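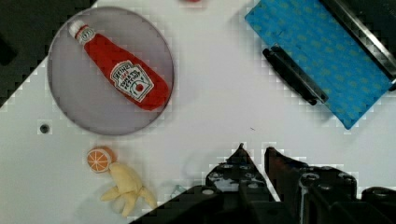

Can a Machine Clear the Table Yet?
Project report by Judit Sipos, Household Automation elective

My grandmother asked me in February when she could stop doing the dishes, and I'm afraid this whole report grew out of my not having a good answer for her (sorry, Nagyi!). What I wanted to know was simple enough: if you leave a mess of food and kitchenware on a table, can a robot arm put it away the way a patient twelve-year-old would?

I set the chore up as 73 short tries, each one asking for a single item to be picked up and put somewhere sensible. Soft, chunky things went best, and I got quite fond of watching them go.

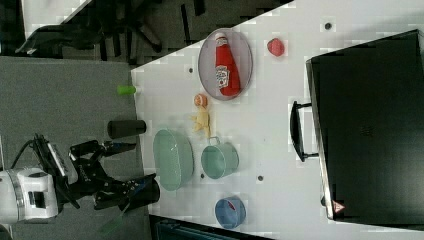 Bowls and pots were another story. A thin handle gives the fingers very little to hold, and a wide rim has to be met at just the right angle, so 17 of my tries ended with me reaching in to help. The slowest one took 520 seconds, long enough for me to make tea and come back.
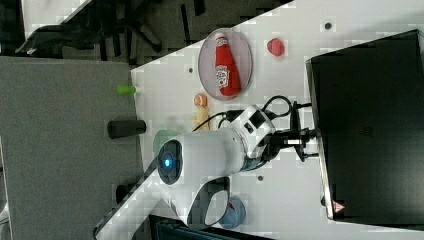
Photo: J. Sipos, Debnath Hall, 10/13/24

My feeling, for what it's worth, is that we're close on tidying and still far off on washing up. Next term I'd love to repeat the 11 hardest tries with real dishes, if the lab will let me near them with anything breakable.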